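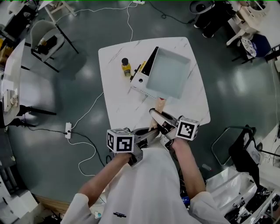
**Jirnik folding table, square, 2-person**

Bought to replace a Lullix of the same size that sagged at the hinge. Assembly is eight bolts and a hex key, supplied. The leg brackets are pre-drilled and lined up on the first try, though one bolt needed a washer I had to find myself.

Loaded at the center with 174 lb of bagged sand, the top showed no bend I could measure with a straightedge. Side-to-side stiffness is weaker – lean on a corner and it moves. Retightening after a week helped.

Coffee left overnight wiped off with dish soap. Acetone dulls the finish, so test under the rim first. The leveling feet have too little travel for an old floor.

Four stars. Worth the price over the Lullix.

Somtochukwu Olatunji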